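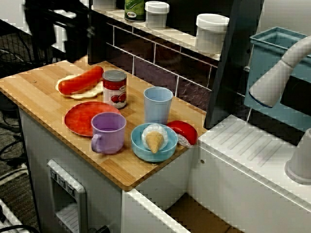

Play food and dishes on the bamboo countertop of a toy kitchen.

How to Sort, Clean and Store Play Kitchen Food and Dishes
By Alfie Gosling

A toy kitchen stays in use longer when the food and dishes have places to go. Most sets come with more pieces than the counter can hold, and after a few weeks the cups end up in the sink, the cans are under the couch and the hot dog is missing its bun. The steps below take one afternoon the first time. After that, a short tidy at the end of the day is enough.

What you need

A large towel
A dishpan or clean sink
Mild dish soap
Two soft cloths and an old toothbrush
3 open bins, small enough for a child to carry
Masking tape and a marker

Step 1: Empty everything

Take all the loose pieces off the counter, out of the sink and down from the shelf. Check the opening under the sink too, and the oven if your kitchen has one. Put everything on the towel. Do this while the children are out or asleep if you plan to get rid of anything.

Step 2: Sort by type

Make one pile for dishes, one for food, and one for cans, jars and lidded containers. A plate, a mug, a cup and a bowl are dishes whatever color they are. Don't try to match colors. Sets get mixed, and a red plate with a lavender mug works as well as any other pair.

Food made of two parts, such as a sausage and a bun, should be put together now. If one part is missing, set the other aside for a week before you give up on it.

Step 3: Check for damage

Run a finger around the rims of plates and bowls. Throw out anything with a sharp crack. Pull gently on mug handles. Look at the seams on molded food, where pieces tend to split first. Any piece small enough to fit in the mouth of a child under 3 goes in a box on a high shelf, or out of the house.

Paper labels on play cans can be pressed back down with a little white glue. Let it dry overnight.

Step 4: Wash

Hard plastic dishes can go in warm soapy water. Use the toothbrush on textured pieces, like the waffle pattern on an ice cream cone, where crumbs collect. Rinse and stand them on the towel.

Do not soak these:
Wooden food
Cans and jars with paper labels
Felt or fabric food
Hollow pieces with a hole in the bottom

Wipe those with a damp cloth and dry them right away. If water gets into a hollow piece, squeeze it out and leave the piece hole side down until the next day.

Step 5: Clean the kitchen itself

For a bamboo or other wood top, use a cloth that is barely damp and follow the grain. Wipe it dry. Standing water leaves rings. Grooved draining areas and drip trays hold dust, so go over them with the toothbrush. The tile grout on a play backsplash usually comes clean with plain water if it is plastic. If it is a printed sticker, keep the water away from the edges.

Step 6: Put things back

Jars and lidded containers go on the shelf over the counter, with the heavier ones toward the middle. Dishes go in the first bin, food in the second. Use the third bin for pieces you are holding back.

Leave out only what makes one meal. A plate, a mug, a cup, a bowl and a few foods are plenty. We keep 4 foods on the counter at our house: the hot dog, the ice cream cone, a wedge of cheese and a can. The cone won't stand up by itself, so it lives in a bowl.

Put a strip of masking tape on each bin and write what goes in it. For children who don't read yet, draw the shape.

Step 7: Rotate

Swap the held-back bin with the food bin every 9 days or so, or whenever the children stop asking for things from the counter. Kęstutis Kļaviņa wrote in to say that he swaps a single piece each morning and leaves the rest alone. That is less work and his twins notice it right away.

Storing a set for later

Let every piece dry for a full day. Wrap wooden food in plain paper and put it in a cardboard box, with cans at the bottom and molded food on top. Stack cups and bowls loosely so they don't jam together. Keep the box out of the attic, where summer heat can warp thin plastic. Write the contents on the side and the lid.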